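Notes on Plates, Produce and the White Table

Following the publication of my earlier entry on pantry shelving, I have turned my attention to tableware, and in particular to the coloured plates I favour for setting out fruit and vegetables before a meal is prepared. The practice began at the house in Lulunley, where bench space was limited and produce had to be laid out on the table instead.

The red plate remains my preference for eggplant. The skin is so dark that on a black or navy dish it is easily overlooked, whereas on red its colour is shown to considerable advantage. 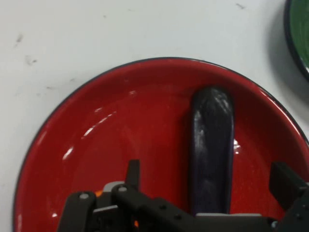

Readers have enquired as to where such plates may be purchased. Mine were obtained through Rantala, a small homewares shop that closed its Cliltach premises last April. Comparable pieces may still be found at second-hand markets, and I would recommend inspecting the rim for chips prior to purchase.

Green is the more versatile colour. A dark green plate with a decorated centre is suitable for bread, citrus or cheese, although it seems a pity to cover the lettering. Bananas I prefer to leave directly on the table, as they bruise readily when other fruit is placed on top of them.

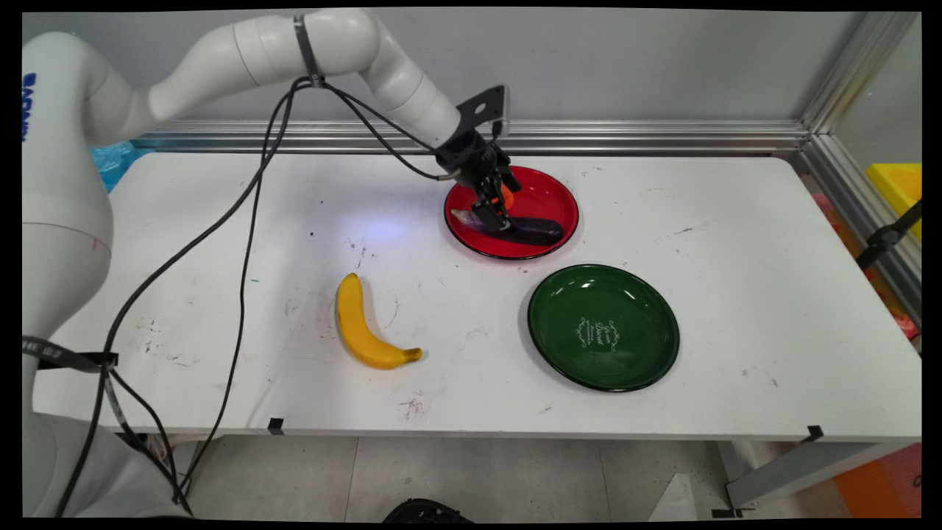 With regard to the table itself, a white surface is unforgiving and will record every scuff. I have tried bicarbonate of soda on a damp cloth with moderate success. Stronger cleaners are not advised until they have been tested on the underside.

The eggplant recipe requested by several subscribers to the Jotano newsletter will be published separately. It calls for 200 grams of yogurt and a quantity of mint, and may be prepared the evening before it is required.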